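Ticket 383 - Small meeting room, glass door wont stay shut
Site: Walitden, office floor
Opened: 2006-09-01
Raised by: Yuzhen Xia
Priority: low (was medium)

Reported
Door drifts open after you pull it to. Voices carry from inside, people at the near desks complaining. Same thing in August, ticket 335, closed without a fix noted. Pls don't close this one the same way.

First look
Room is the one with the frosted glass partition at the back, white ceiling. Not the Ostine room, that got mixed up last time.

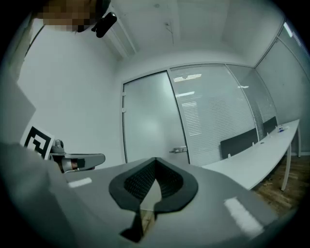 Asked if the AC makes it worse. Yes, mornings mostly. Turned it off for ten min, door still drifts. So not the AC, or not only.

Checked so far
- handle: lever springs back ok, latch goes in and out
- seal: black strip down the edge, pressed it in by hand top to bottom, no change
- lower hinge: tight
- upper hinge: screw took almost a full turn. Probably our problem
- clearance over the wood floor fine, no rubbing

Shut it after tightening, held for one try, drifted on the next two. Better but not fixed. Didnt want to force the screw any more against glass.

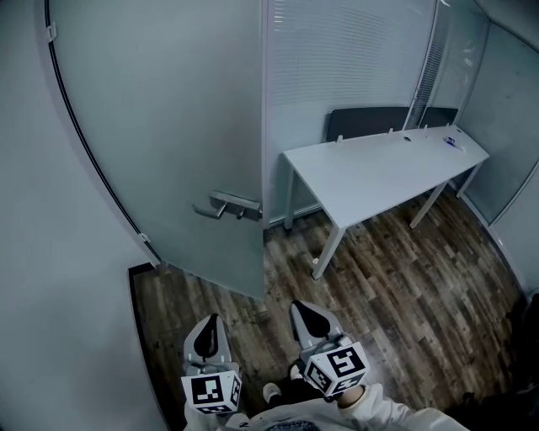 Next steps
1. Ren to call Lirum re hinge adjustment, ask if they stock the upper bracket
2. Leave the table where it is against the blinds, door doesnt reach it
3. Sign on door til then, "pull untill it clicks"
4. Retest w/ AC on, first thing in the morning

Status: open, waiting on vendor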